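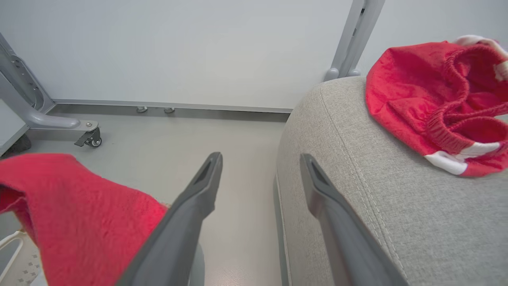 We need more people to teach our robots how to tidy up, and I'm hoping you might be one of them! I'm Remedios Soler, and I run the demonstration sessions at Nokmont, where we've got two robots, Xavier and Udo, learning to deal with laundry. You steer the arm by hand, the wrist camera records what the gripper sees, and each run gets saved as one example for the learning system. Clothes are hard for a robot. A crumpled red thing with white trim on gray upholstery looks different every time it lands, folds all over the place, and the fingers have to come at it from a new angle (I've been doing this for ages and I still fumble socks).

So far we have 883 good examples and we want 3,000 by October, so yes, there's plenty of work to go around.

You don't need any background in robotics. Gamers do well, but so did my neighbor's aunt, who quilts. What I care about is that you're patient, you're okay doing the same pickup over and over, and you'll tell me when a run went badly - please don't quietly save it and move on! Bad runs get their own label and we keep those too.

Sessions last 3 hours with a proper break in the middle, and I'm asking everyone to sign up for at least four of them. The first one is all practice and it's paid like the rest. You should be 18 or older and comfortable standing for a while, though we do have a stool. We're in Plernudby, on the ground floor, and there's parking behind the building.

To apply, send me a few lines about yourself and which mornings or afternoons you're free. No resume needed. Rasmus Vanags sets up the schedule and will write back with open slots. Please get your note in by 23/03/2025.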